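Burken Home Sessions: Frequently Asked Questions for Operators

Last revised in July. Applies to the fabric handling and bedroom tidying tasks. Kitchen tasks have their own page.

General

What is being gathered?
Short recordings of one person doing a household task with a hand-held gripper. Each recording is called an episode. An episode holds the wide-angle video, the gripper opening over time, and the motion track. Episodes are used to train a policy that runs on an arm fitted with the same fingers.

How long is an episode?
Between 5 and 200 seconds. Anything outside that range is rejected at upload. If a task takes longer, stop at a natural break, such as an item being put down, and start a new episode.

How many episodes make a set?
100 accepted episodes per task per home. Rejected episodes do not count toward the total, and the upload page shows the accepted figure only. The Hisville pilot closed with 131 accepted episodes for fabric handling. The extra ones were kept.

Can two operators share a set?
Yes. Each operator logs in under their own ID before recording. Do not pass the gripper over in the middle of an episode.

Equipment

Left and right units look the same. Does it matter which one I use?
Yes. Calibration is stored per unit. Check the code on the base sticker against the one in the session form. If they differ, stop and change the form. Episodes filed under the wrong unit can be corrected later, but only by the data desk, and the queue is long.

The fingers are marked or dirty. Can I clean them?
Wipe with a damp cloth. No solvent. Do not use tape or rubber bands to add grip. Episodes recorded with altered fingers will be removed from the set.

A screw on the base plate has worked loose. Can I tighten it?
No. Put the unit aside and request a replacement from the Wovico depot. A tightened screw can shift the plate enough to spoil the calibration.

The opening value reads above zero with the fingers closed. What now?
Run the open-close check from the menu. If the value is still above zero after the second run, record nothing further with that unit.

Recording fabric

Where should I grip?
Anywhere a person would reasonably pick the item up. Vary it. A set in which every garment is taken by the same corner is of little use in training. Gather some items at the middle and take others by a hem or a seam.

The fabric blocks most of the view once it is lifted. Is that a fault?
No. Thick items will do this, and the policy will meet the same view when it runs. Keep the episode as long as the fingers can be seen at the moment of contact and again at release.

Does the room need to be tidied first?
No. Leave bedding, mats and curtains as they are. Move only what is unsafe to step on. Rooms that have been cleared for the session produce data that does not carry over well to ordinary homes.

What about bright windows?
Accepted, provided the fingers and the item remain clear. A window that washes out to white is normal in daytime sessions. If the fingers themselves wash out, change your angle or draw the curtain.
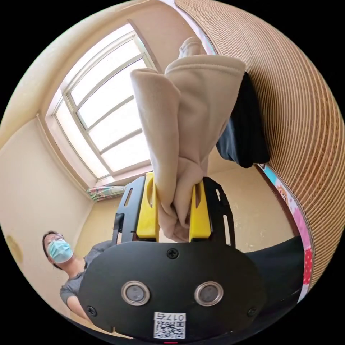
Beige fabric gathered between the fingers, daylight from the window at upper left. The wider end of the cloth shows its stitched hem.

May other people be in view?
Yes, if they have signed the consent form for that home. Faces are blurred during processing, with or without a mask. If someone who has not signed comes into the room, stop the episode and discard it.

I dropped the item. Do I discard the episode?
No. Pick it up and continue. Mark the episode "recovered" on the form. Discard only if the item has gone somewhere the gripper cannot reach.

May I use my free hand?
Only in tasks labeled two-hand. In single-gripper tasks keep the other hand away from the item.

Upload and review

When do I upload?
The same day, before 9 p.m. The Meireles server is down for maintenance on Thursday mornings. Uploads that fail during that window restart without any action on your side.

Why was my episode rejected?
The code appears beside it in the list.
T1: tracking lost for too long. The usual cause is a fast turn or the lens held close to a blank wall.
T2: start or end position missing.
F1: fingers not visible at contact.
F4: wrong task label.
C1: consent form missing for a person in view.

Can I appeal?
F1 and F4 can be appealed through the form on the upload page. T1 and T2 are set by software and are final. For C1, send the signed form and the episode will be put back in review.

How do I know which item label to use?
Use the most general label that is still correct. If you are unsure whether something is a blanket or a garment, choose "fabric, other". Reviewers can narrow a label.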